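Drarnmont Workshop: Conveyor Bench Gallery

Fittings and work surfaces at the Drarnmont shop, recorded in October. Notes by Saoirse Cronin.

1. Belt and rails
Dark green belt between silver aluminum side rails. The front rail is the thicker of the two, a grooved extruded profile. Belt tension is checked every 40 hours of running time.

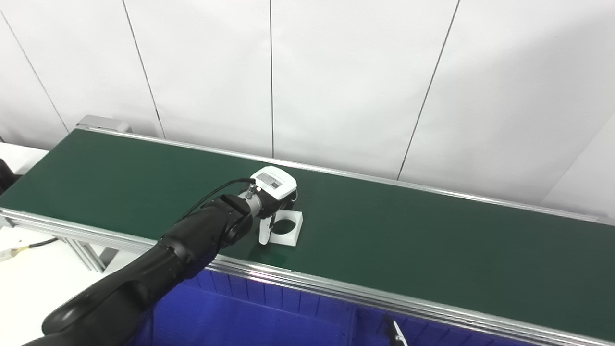 2. Test block
White, square, with a large round hole in the center. It lies flat on the belt. Blocks are logged by Benedicta Dankwa under the part name Mosoti, 33 to a batch.

3. Bin
Blue plastic, ribbed inside, kept below the front rail. Bins are emptied at the end of each shift and returned to the same position.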